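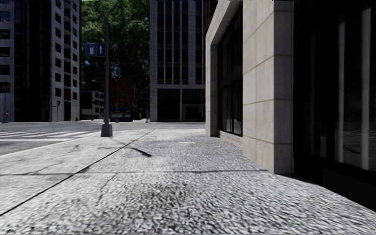
Why do sidewalks have lines?

Ever hop over the lines so you don't step on one? They're there on purpose. They're called joints.

Concrete starts out as a thick gray goop. Cement, sand, little stones, water. Workers pour it, smooth it, then it gets hard. And as it dries it shrinks -- just a tiny bit. But a tiny bit over a long sidewalk adds up!
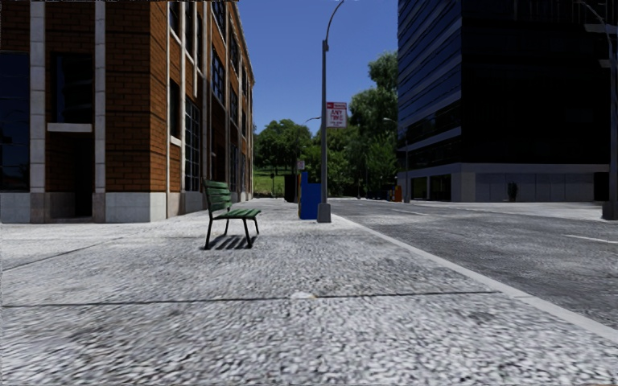
Then summer comes and it swells. Winter, shrinks again. Push, pull, push, pull. Somethings got to give, so the concrete cracks.

Joints give it room to move. Some are just grooves. Others go all the way down and get filled with somthing squishy.

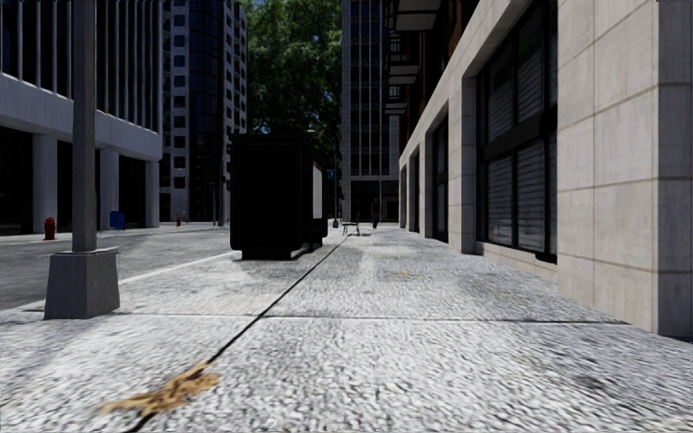 A seam running across the slabs.

Other things that crack sidewalks:

Tree roots. Slow but super strong.

Ice. Water gets in a crack, freezes, takes up more space. Crack gets bigger. 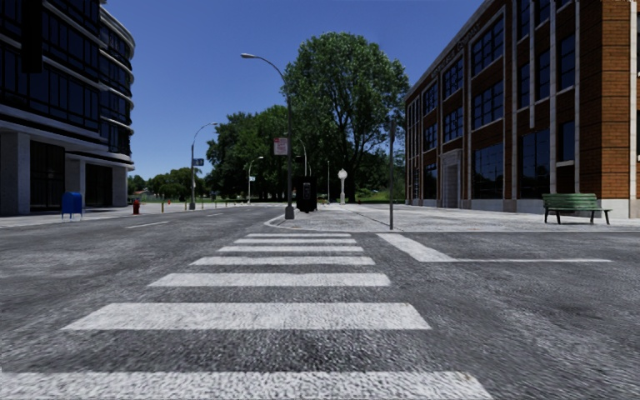

Heavy trucks. Roads get the worst of this one.

Try it! Spread wet mud in a pan, leave it in the sun. Check it after 6 days. Any cracks? Draw them.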